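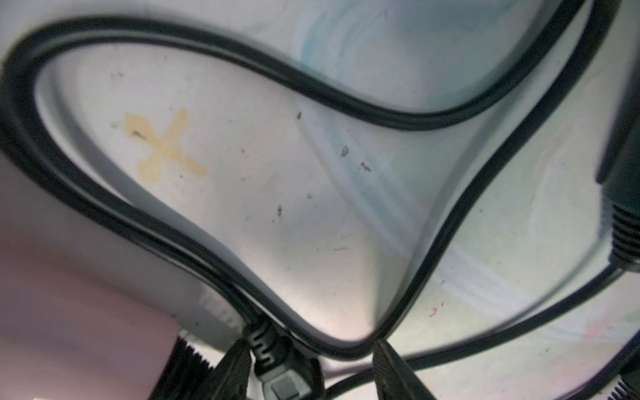
4.2 Untangling and coiling the power cords

Do this before the dryers are put away or moved to another station. All cords must be disconnected from the outlet.

1. Switch off the station at the wall and pull every plug by its body. Do not pull on the cord.

2. Wait 18 minutes after the last use of any dryer before handling the nozzle end.

3. Spread the cords out on the mat. Find a free plug and work back from it toward the dryer. Do not tighten a loop to make it smaller.

4. Run each cord through your fingers along its full length. Feel for cuts, flat spots and hard bends, mainly in the last few inches before the ribbed sleeve.

CAUTION: A cord with a split jacket must not be taped. Tag the dryer and return it to Lehner for a new cord (part 345).

5. Coil the cord in wide, loose turns and close it with the Pilura strap. Leave about 3 inches free at the plug.

NOTE: Never wrap a cord around the handle. The bend at the sleeve is the most common cause of early failure.

4.3 Laying out the dryers

The Lustorness set comes in white and dark green. The two colors have the same fittings and may be mixed on one mat.

1. Lay the dryers on the printed mat with space between them. A dryer may lie on its side or stand with the handle down, provided it does not rest on a cord.
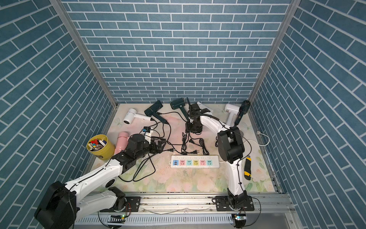
2. Keep power adapters separate from the dryer cords. Adapters are easily caught in a tangle – free them first and set them to one side.

3. Wipe the surface under the cords with a damp cloth and let it dry. Marks that remain after 2 passes may be treated with Tutville surface cleaner. Do not spray cleaner toward the air inlets.

4. Check the inlet grille of each dryer for lint before it goes back into storage.

Revised 05/07/2019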